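Wool jumpers last a long time if they're washed gently and stored clean. Most of the damage that gets blamed on age comes from hot water, wringing, coat hangers and moths. These instructions cover hand washing, drying and summer storage for a knitted wool or wool-blend jumper.

# How to wash, dry and store a wool jumper

Updated 2 December 2025

The method suits plain knits in lambswool, merino and most blends. Check the care label before you start. If it says dry clean only, or if the jumper has a lining, beading or leather patches, leave it to the dry cleaner. The same goes for angora that already sheds.

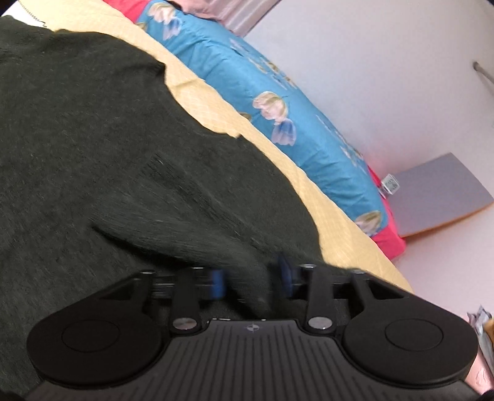 *5 min read*

## What you need

- A laundry tub, basin or clean bucket big enough for the jumper to move
- Wool wash, or any mild liquid detergent labelled for wool
- Two large bath towels, light coloured or known to be colourfast
- A flat surface or mesh drying rack out of the sun
- A tape measure
- A cotton storage bag or a lidded tub for putting it away

I use the Zomier wool wash at half the dose on the bottle, and the supermarket brands do the same job. Don't use ordinary laundry powder. It's more alkaline than wool likes, and the enzymes in some powders attack protein fibres. Fabric softener isn't needed either.

## Before you wash

Wool doesn't need washing after every wear. An airing overnight on the back of a chair gets rid of most smells, and a damp cloth will lift a small mark if you get to it early. I wash a jumper that's worn over a shirt two or three times a season, and more often if it's worn against the skin.

When it does need a wash:

1. Empty the pockets, if there are any, and do up buttons or zips.
2. Look over the elbows, cuffs and underarms for holes. Mend them first. A dropped stitch will run further in the water.
3. Lay the jumper flat and measure the chest from underarm to underarm, the body length from shoulder to hem, and the sleeve from underarm to cuff. Write the numbers down, you'll want them for drying.
4. Turn it inside out.

For a dark colour, test for bleeding. Wet a small patch inside the hem, press it with a white tissue and look at the tissue. If dye comes off, wash the jumper alone in cool water and don't leave it soaking.

## Washing by hand

Fill the tub with lukewarm water. If you have a thermometer, stay under 30 degrees. Mix the wool wash in before the jumper goes near it, so there are no patches of neat detergent.

Push the jumper under and press it gently until it's wet through. Leave it for 10 minutes, then press and release a few times. Don't rub, twist or scrub. Rubbing is what felts wool – the scales on the fibres lock together and they won't come apart again.

Let the water out while holding the jumper against the side of the tub. Don't lift it by the shoulders, as the weight of the water will pull the body long. Refill with water at the same temperature and press again. Two rinses are usually enough. If the water is still cloudy, do a third.

### If you use a machine

Only do this when the label allows it. Put the jumper in a mesh bag, choose the wool or delicates cycle, and set the temperature to cold. A spin of 600 rpm or less is fine. My old Illier top loader has no wool program, so everything woollen gets done by hand.

## Getting the water out

Gather the jumper into a ball and press it against the side of the tub. Then lay a towel on the floor or a bench, spread the jumper on top and roll the two up together like a swiss roll. Kneel or lean on the roll along its length. Swap to the second towel and repeat.

For small pieces such as socks and beanies, one towel is plenty. Fold the piece inside it and press.

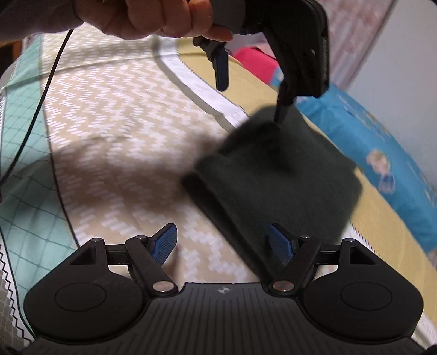
*Dark green fabric, held by one corner.*

## Drying flat

Spread the jumper on a dry towel or mesh rack, right side out. Ease it back to the measurements you wrote down, working from the middle of the body outward. Pat the ribbing at the hem and cuffs together so it doesn't dry stretched. Straighten the sleeves and check that the seams run true.

Keep it away from heaters, fires and direct sun. Turn it over once the top feels dry. In July, in an unheated house, a heavy jumper can take roughly 21 hours, so plan to have the surface free overnight. A fan across the room speeds things up without any heat.

Never peg a wet jumper on the line by the shoulders. If you must dry outside, lay it over an airer in the shade with as many rails under it as possible.

## Pilling and creases

Pills form wherever the knit rubs, mostly under the arms and where a bag strap sits. Wait until the jumper is completely dry, lay it on something flat and hold the fabric taut with one hand. Work in one direction with a sweater comb or a battery shaver. The Berchtold comb I have is fine on medium knits but snags on loose ones, so try the inside hem first.

To get creases out, hold a steam iron a couple of centimetres above the surface and let the steam do the work. Reshape by hand and leave it to cool before you move it.

## Folding

Fold jumpers, don't hang them. Hangers leave points in the shoulders, and a heavy knit will grow over a season.

1. Lay the jumper on a bed or table and smooth it out.
2. Bring one sleeve straight across the body, then fold it down so it lies along the side.
3. Do the same with the other sleeve.
4. Fold the bottom third up, then fold again to meet the neck. 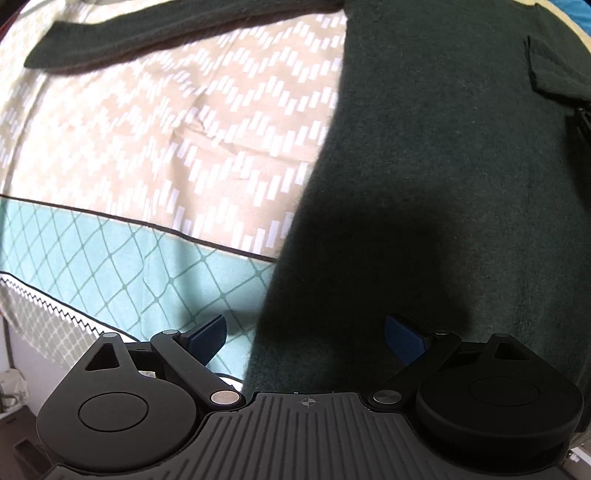

*Green knit on a patterned bedspread.*

## Storing over summer

Put jumpers away clean. Moth larvae go for skin oils and food marks, and a jumper worn once is enough to feed them. Vacuum the shelf or drawer first, including the corners.

Use a zipped cotton bag or a tub with a tight lid. I keep mine in Cetomura cotton bags, one thick jumper or two thin ones in each. Cedar and lavender smell nice but lose their strength, so don't rely on them alone.

If you find holes or grit like fine sand, seal the jumper in a plastic bag and freeze it for two weeks. Let it come back to room temperature in the bag, then wash it as above and check everything else that was on the same shelf.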